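Brestach before breakfast

Niamh Dolan sells pictures of places. Mostly one place, these days. Brestach, the harbour side, the steps, the chapel with the bad roof. She has been going back every August and has a licence list to show for it, rights-managed only, no bargain bins.

We meet at the ferry ramp in the dark. Tripod, two lenses, a flask. She's already walking.

"Light comes over the breakwater and it's gone by the time the bakery opens," she says. Over her shoulder, this. I'm running to keep up.

The steps first. Wet stone, blue going to grey. She waits for one person to cross, no more. A man with a dog obliges. Nine frames, then the legs fold up and we're off again, uphill, past the shuttered ticket office and the fig tree everyone photographs. She doesnt.

Her agent is Leszek Pawlak, who runs Clustach from a spare room and writes captions himself. Long ones. Place, season, viewpoint, the name of the chapel in both spellings. Buyers search for odd things, he told me on the phone — "ferry timetable, autumn, nobody smiling" was a real request, and it sold.
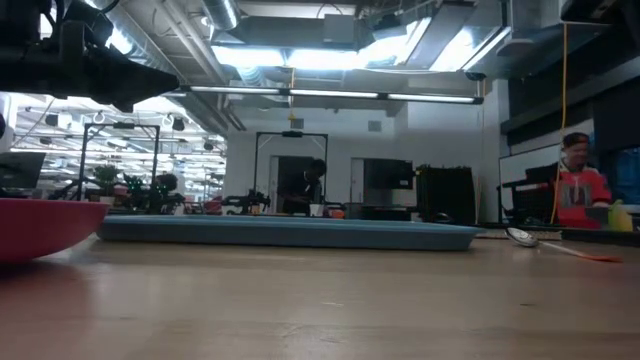
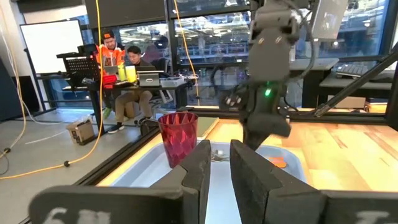
The chapel is the one that pays. A calendar firm took it, then a publisher wanted it for a cover, different crop, different fee. That's how rights-managed works: you pay for the use, the size, the territory, the time. Want it again next year, ring Leszek. Slow business. Dolan likes it slow.

What about the cheap sites? A shrug. She tried one, Melto, for a winter. Pulled the lot in spring and hasn't looked at at it since.

By nine the sun is flat and white and she's packed up. Coffee, standing. She shows me the back of the camera, flicks past the dog man, stops on an empty flight of steps I don't remember her taking.

"That one," she says. Then the ferry horn, and she's off down the ramp.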